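Section 3: Planning and costing your sorting bench

If you've read Sections 1 and 2 you'll know what the Flarkar picking arm can and can't do, so now we get to the bit where money comes out of your account. My name's Baoshan Guo, I write these guides for Apaza, and I've helped plan enough amenity-sorting benches to have made most of the mistakes already (some of them twice!). Get your bench and your consumables sorted on paper before you ask for a quote. Start with what's already being done by hand: toothbrushes, combs, soap, sachets, the lot.

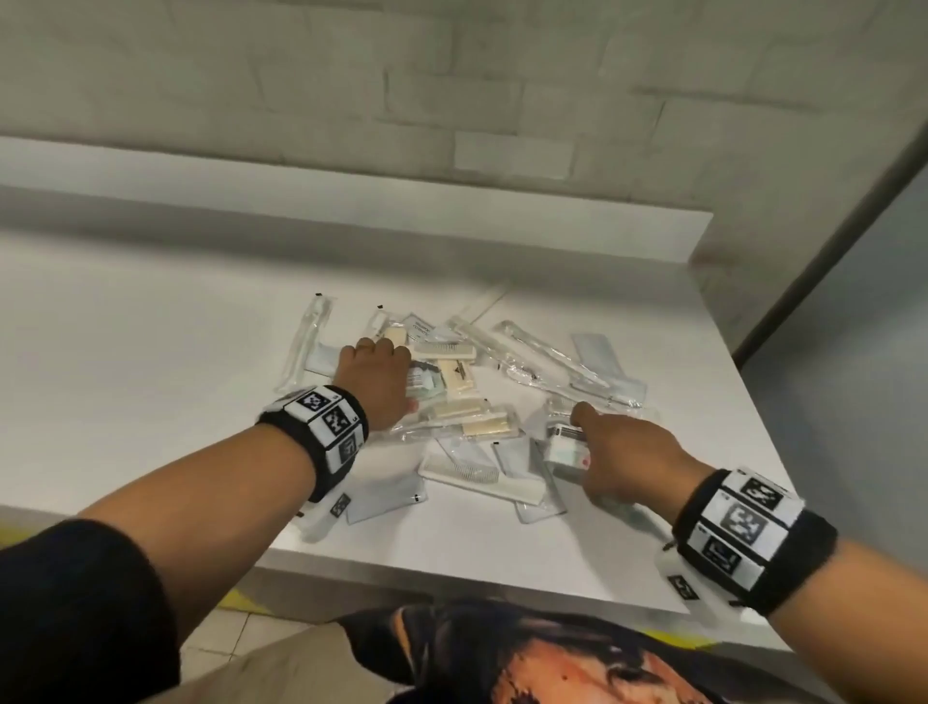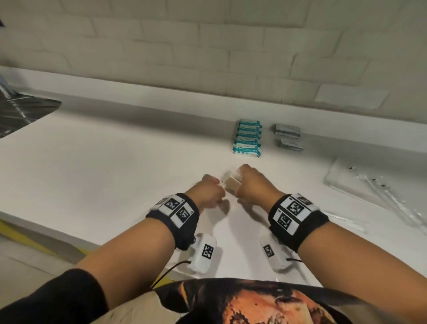
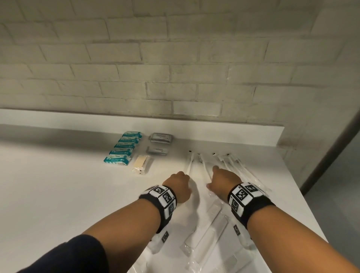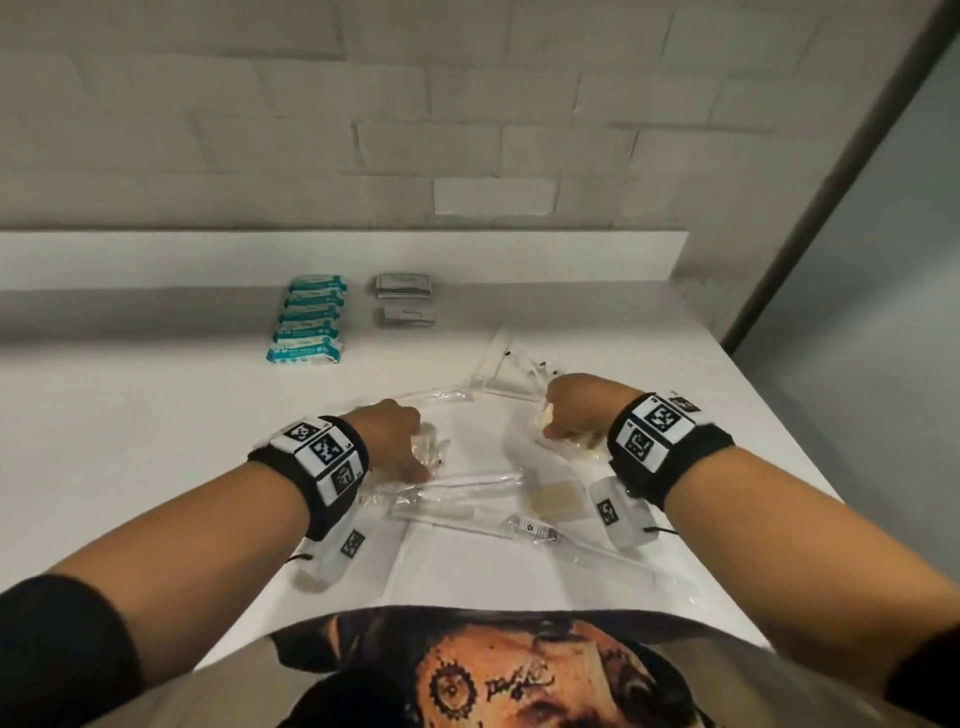

Hand sorting of wrapped toiletries on a white worktop, with marker bands worn on both wrists.

Before you start

You'll want a tape measure, a notepad, a bag of your real stock and the planning sheet from the back of this manual. Set aside a morning for it. I like a Friday, when deliveries are usually out of the way, but pick whatever suits your site.

3.1 Listing your items

1. Tip your bag of stock out on the bench and write down every different type of item. Two soaps in different wrappers count as two types.

2. Next to each one, write how it's wrapped: clear sleeve, foil, soft pack, card or box. Wrapping makes a bigger difference to your budget than the thing inside it, and clear film is the awkward one. It shines, it crinkles and it sticks to its neighbours.

3. Put a tick by anything that arrives tangled up with other items. Those ticks are what you'll use to choose a gripper in 3.3.

4. Add up your types. The base licence covers 20. If you're over that, you'll need the extended one, so put it on the sheet now.

Note: Don't tidy your stock first! I know it's tempting. One site sent me a lovely list made from samples laid out in rows, and then the real bags turned up in a heap and we had to start the whole plan again.

3.2 Measuring the bench

1. Measure the clear length of your worktop from end to end. The arm and its base plate need 152 cm, with nothing fixed in that stretch.

2. Measure the depth from the front edge to whatever stops you at the back. If there's a raised ledge, measure to the ledge and leave the wall out of it.

3. Mark any sinks, taps or sockets on your sketch. A sink inside the arm's reach means a splash cover, and that's a separate line on the order form.

4. Look at your lighting at the time of day you'll be working. Overhead lights bounce off clear sleeves, and a cheap diffuser panel is a much nicer thing to buy than a second camera.

Caution: Never mount the base plate on a worktop that moves when you lean on it. If yours wobbles, put the cost of a proper stand in your budget before anything else.

3.3 Choosing a gripper

1. Count the ticks from step 3 of 3.1. With none or one, the standard two-finger Grever gripper will do you nicely.

2. With two or more, price up the suction kit as well. You can swap between them by hand, and it's a quick job once you've had a practice.

3. Order spare cups along with the kit. I put 15 on every first order, and I've never had a customer send any back.

Note: Suction cups like flat foil sachets and soap wrappers. They're much less keen on combs, so keep the two-finger gripper close by even if you go for the kit.

3.4 Budgeting for demonstrations

This is the cost people leave off, and I did too on my very first plan. The arm learns your items from recorded hand work, so somebody has to sit at the bench and sort with the wristbands on. That's paid time and it belongs on the sheet.

1. Allow 72 recorded runs for a mixed bag of stock. A run is one pile, start to finish.

2. Use at least two people. Everybody has their own way of picking up a comb, and the system does better for having seen more than one.

3. Rent the bands through Flitia unless you change your stock a lot. If you do, buying a pair works out cheaper by the second round.

4. Budget for the stock itself. Wrappers get scuffed and split with all that handling, and tired packets shouldn't go back to guests.

Caution: Keep the markers on the bands clean and uncovered, and check that sleeves don't slide down over them. A hidden marker can spoil a recording, and you'll be paying for that hour again.

3.5 Sending off your plan

1. Fill in the planning sheet, including the lines you're leaving at nothing.

2. Attach your bench sketch and your item list.

3. Send it all to the Apaza orders desk before you book an electrician. If we suggest a different mounting spot, your socket may need to move too.

Quotes for next year's prices go out in November. Once yours arrives, check the licence size against your item list, then carry on to Section 4 for unpacking and fitting the base plate.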